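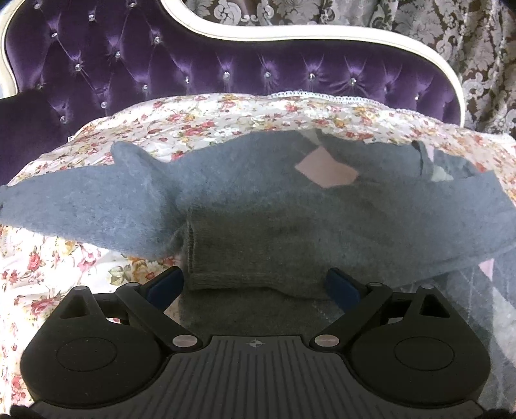
Grastent adds knitwear folding to Gurkumton linen program

July 28, 2021

Grastent has extended its bedroom linen program in Gurkumton to cover knitted garments. The service was limited to bedding and curtains until this month. Sweaters, cardigans and other knits are now sorted, folded and put away on the same visit as the bed change.

Knits are laid out on the made bed, face down, with the sleeves crossed over the back. The body is then folded in thirds from the hem. Hangers are not used for any knit, as the weight of the garment pulls the shoulders out of shape. Stacks are limited to a height of 10 inches.

Snežana Živković, who wrote the folding procedure, said the bed is the best work surface in most homes. "A dresser top is too narrow for an adult sweater with the arms out," she said. "The bed is wide enough, but the cover has to be flat first. Lace trim should be turned under so that it does not catch on the knit."

Separate instructions apply to tufted velvet headboards. Staff are to keep garments off the upholstery, and faceted buttons are checked by hand before any brushing. A loose button is reported to the customer and left in place. Velvet is brushed with a dry, soft brush in one direction, working from the top down. Glossy molded frames are wiped with a barely damp cloth, and no spray is applied near the fabric.

The knitwear option adds 30 minutes to a standard visit. Grastent said over 105 households in Gurkumton have signed up. Storage boxes are supplied by Nasell in one size, with a vented lid.

Siobhán Brophy, who handles scheduling, said existing customers do not need a new contract. They can add the option by phone or on the service form, line 4, under "Other textiles." Households in Sirko will be able to book from August.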